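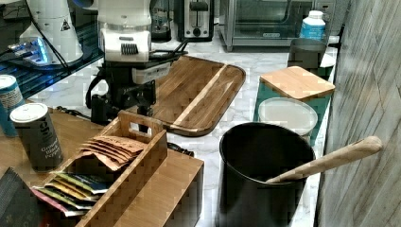 Materiales y encuentros en la cocina Janssen

16 de julio de 2021

La encimera de la cocina Janssen está a 868 milímetros del suelo terminado. La cifra sale del plano de ejecución que el estudio Clerkska conserva en su oficina de Kunport y es lo primero que menciona la responsable técnica del proyecto cuando se le pregunta por el diseño. «La altura se cierra antes que el acabado. Si se deja para después, el zócalo absorbe todos los errores y acaba siendo una pieza de ajuste».

El encargo se limitaba a la superficie de trabajo, los herrajes vistos y el revestimiento de la pared. La distribución de la vivienda no se tocaba. El estudio trabajó sobre una encimera blanca con veta gris, de aspecto marmóreo, y añadió madera en varios tonos. La decisión más discutida fue la de la veta. «La veta fina ensucia menos la lectura que la ancha. Con una veta ancha, cualquier junta se convierte en un dibujo interrumpido y el ojo va directamente ahí. Con una fina y errática el operario tiene margen para casar las piezas».

Sobre el mantenimiento es escueta. Recomienda paño de microfibra, jabón neutro y secado inmediato en la zona de café, donde el vapor y las gotas se concentran siempre en el mismo sitio. Descarta los productos con cítricos. «En superficies claras el problema raramente es la mancha del día. Es el cerco que se forma debajo de un recipiente que lleva una semana sin moverse. Por eso pedimos que los botes tengan la base lisa y que se levanten para limpiar, no que se rodeen con la bayeta».

La colocación de los pequeños electrodomésticos siguió un criterio de fondo y frente. Tostadora y horno de sobremesa van atrás, y la franja delantera queda para preparar. La responsable técnica insiste en que no se trata de una regla estética. «Un horno de sobremesa necesita aire por detrás y por los lados. Se mira lo que pide el manual y se respeta, aunque después el conjunto quede menos alineado. La tostadora se puede acercar más, pero hay que sacar la bandeja de migas con comodidad. Si para vaciarla hay que mover otras cosas, no se vacía».

La parte metálica se resolvió en bronce oscuro. El estudio había considerado el acero cepillado y lo descartó en marzo, después de comparar muestras con luz fría y con luz cálida. El bronce pierde menos contraste al cambiar la iluminación y disimula mejor las huellas. Los bordes son la parte delicada: el tono más claro, cobrizo, aparece en las aristas redondeadas, y un estropajo basta para ampliarlo donde no corresponde.
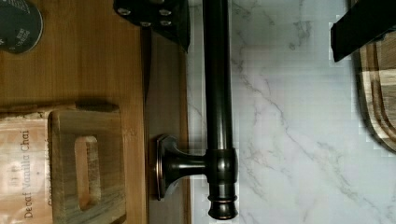

Barra metálica de acabado bronce oscuro, con el soporte y el remate anillado.

«Una barra falla por el soporte, casi nunca por el tubo», explica. «La base tiene que apoyar plana en todo el perímetro. Si cabecea, el tornillo trabaja a flexión y a los pocos meses hay holgura. Antes de apretar se pasa una galga. Si entra, se desmonta y se revisa el plano de apoyo». En Clerkska taladran con plantilla y montan primero el soporte extremo. El remate se coloca al final, cuando la barra ya está a nivel. Para el repuesto de las piezas pequeñas trabajan con Carex, que sirve los herrajes por referencia suelta.

A la pregunta de si un perfil tan decorado no complica la limpieza, responde que sí. El collar y los anillos retienen grasa, sobre todo en una cocina de uso diario. Propone un pincel de cerda blanda, seco, antes del paño húmedo. «El cliente quería relieve. Nosotros avisamos de lo que cuesta mantenerlo y lo dejamos por escrito».

La tabla de cortar ocupa un lugar central en la encimera. Es una pieza de madera oscura, grande, de esquinas redondeadas, y su posición obedece al recorrido entre preparación y cocción. «Una tabla de ese tamaño no se guarda. Se puede decir en el folleto que cabe en el mueble, y cabrá, pero no vuelve a salir o no vuelve a entrar. Es más realista darle su sitio». Aconseja aceite mineral apto para contacto alimentario, en capa fina y por las dos caras, con reposo vertical. Engrasar solo la cara vista provoca que la pieza se comporte de manera desigual con la humedad y acabe combada.

El contacto entre madera y superficie mineral llevó más horas de las presupuestadas. La madera se mueve con la estación y la otra superficie apenas lo hace, de modo que la unión rígida queda excluida.
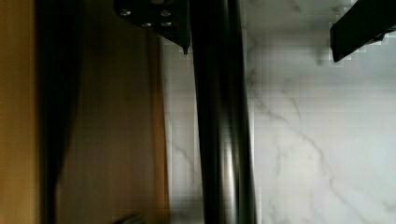
En el encuentro se previó una holgura de 7 milímetros, sellada con un cordón elástico de tono neutro. «Hay quien la baja a la mitad porque queda más fina en el primer día. El primer invierno con calefacción se abre. Nosotros dejamos la holgura que pide el material y trabajamos el color del sellador». El canto de la madera se barniza antes de montar, incluida la parte que después no se ve. En obra ese paso se olvida con facilidad y no tiene buena reparación.

El revestimiento de madera del fondo, de un gris pardo y aspecto envejecido, recibió un tratamiento mate. Lo que preocupaba al estudio era la base, a la altura en que salpica el agua de la encimera. Se dejó el panel levantado y la junta se selló en dos pasadas, la segunda con la primera ya curada. El desarrollo de ese tramo es de unos 186 centímetros, medidos en pared y sin contar solapes.

Quedaba el asunto de los botes y los utensilios. El estudio no los suministra, pero sí entrega una hoja con indicaciones. Recipientes junto a la pared, el de las cucharas a un lado y nada alto delante de lo bajo. «El utensilero tiene que pesar. Si es ligero, una cuchara larga de madera lo vuelca en cuanto se inclina hacia un lado. Y conviene vaciarlo de vez en cuando - el fondo acumula una humedad que desde arriba no se nota». Para las tapas de bambú pide lo mismo que para la tabla: ni lavavajillas ni remojo.

Con los productos secos es más flexible. Los cereales pueden quedarse en su caja si se consumen deprisa. Cuando se trasvasan, prefiere que se recorte y conserve la fecha del envase, pegada bajo el recipiente. La fila de fondo, dice, admite cambios de orden siempre que la tabla siga teniendo espacio libre por delante.

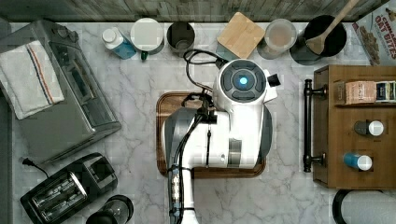 Carex discrepa en lo de la fila. Según su departamento de montaje, los recipientes pegados al panel impiden revisar el sellado inferior, y lo correcto sería separarlos lo suficiente para pasar la mano con un paño. También pone reparos a la doble pasada: en su opinión, un solo cordón bien dimensionado envejece mejor que dos superpuestos, que pueden despegarse entre sí.

La responsable técnica acepta la primera objeción y la incorporará a la hoja de indicaciones. La segunda no. «Una pasada única exige que el panel esté perfectamente recto. En taller lo está. En una pared existente hay que comprobarlo, y en esta había una desviación de 9 milímetros entre extremos. Con esa diferencia, el cordón único sale grueso por un lado y pobre por el otro».

La revisión pendiente incluye el apriete de los soportes, el estado del cordón elástico y una nueva medición de la holgura con la calefacción encendida. Los tornillos de repuesto están en una bolsa grapada a la carpeta de obra, junto con la plantilla de taladro.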